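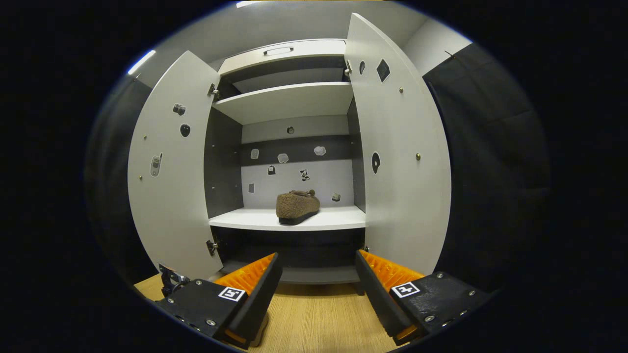
Triladcombe Children's Science Center opens its doors to grown-ups one Monday a year, and I went on 30th March with a notebook and low expectations of the coffee. The coffee met them.

Our guide was Ebise Demissie, who runs the under-sixes program and has the calm of a woman who has seen 700 cups of colored water go over. She started us at the sink-or-float tank. We were told to guess before we dropped anything in. I was wrong about the orange, then wrong again once it was peeled, and a dentist from Poment was very pleased with himself.

Next came ramps. You get a board, a stack of books and 3 toy cars, and you are supposed to change one thing at a time. The adults changed everything at once and argued. Demissie said four-year-olds do this too, but they stop sooner.

The shadow room was my favorite: a flashlight, a bedsheet and some kitchen spoons. I stayed too long and missed most of the talk on magnets, which a retired teacher called Urban summed up for me as "they stick, mostly."

Lunch was a sandwich in the Grundberg Room, $9.50 if you forgot to book, and I had forgotten. The next visitor day for families is in July. Wear shoes you don't like, and allow two hours, more if there's a dentist.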